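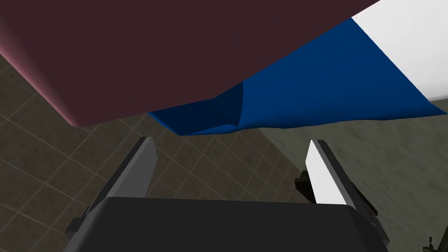
Grażyna Jabłońska wrote:

> Can somebody confirm whether Womari are playing the full first album on the tour or only side one? The poster says full album, the venue page says "selections," and I'm not driving 105 miles for selections. Also does anyone know who's on bass now. Last I heard Śliwiński was out again.
>
> And is it true they dropped the Brullevau date? I had a ticket for that one.

Quick answers, I'm on my lunch break.

Full album, yes, start to finish, same running order as the record. I was at the Ustasau show last night and they did all of it, then a gap long enough to get a drink if you were near the bar (I wasn't), then a second set of newer stuff and covers. The "selections" wording is left over from the April shows, when they were only doing four or five from it. Venue never updated the page. I e-mailed them, no reply.

Bass — Śliwiński is back. Looked happy enough. Still plays the opener with a pick and everything else with fingers, still stands way over by the drums like he's waiting for a bus. Sound was muddy on him for the first two songs and then somebody fixed it. No announcement about whether he's in for good or just for the tour, and I didn't hear anyone ask.

Brullevau isn't dropped, it's moved. New date hasn't been given out yet. Old tickets are good for the new night, or you can get a refund, but the refund window is 30 days and as far as I can tell it started when the notice went up, not when you read it. So don't sit on it. My cousin did that with the last postponement and ended up fighting with the box office for weeks. Service fee is not refunded, of course.

Couple of things about the set, skip if you don't want spoilers.

They've slowed down the third song a lot. I hated it for one verse and then I got it. The long instrumental on side two is longer, the organ takes the part that used to be the second guitar, and there's a new ending where the whole band drops out and it's just voice. Room went dead quiet except for one guy yelling for a different song. There is always that guy.

Second set was looser. One false start, they laughed and went again. Two covers, both old soul numbers, neither one I'd have picked for them, and the second was the best thing all night. No encore exactly, they just stayed on and did one more. They had me out the door by eleven.

Voice is holding up. Bit rough at the top end, and she's handing the highest harmonies to the keyboard player now, which works fine. Much better than the spring, when I came home worried.

Merch: shirts, a tour poster, and a live 7 inch that they say is only at shows. I got one. Haven't played it, my turntable is in pieces. Cards only at the table, so don't bring cash like I did and then have to borrow off a stranger. (If you're on this list, stranger, I sent the money this morning.)

Support act was a duo, just guitar and accordian, didn't catch the name because the mic was off when they said it. If anyone got it please post, I'd buy something from them. They went on right on time so dont be late.

Seats vs. floor: the floor was packed up front and pretty open toward the back. Upstairs you get better sound but a pillar if you're unlucky on the left. I'd do floor.

So Grażyna, I say drive it. If you are coming from the north the construction by the bridge is still there and they close a lane after nine, go the long way home.

Will type up the full setlist over the weekend, I wrote it on my arm and some of it has come off. If anybody has the order for the middle of the second set let me know — I've got a blank between the slow one and the first cover.

Gotta run.

Print this message | E-mail this message to a friend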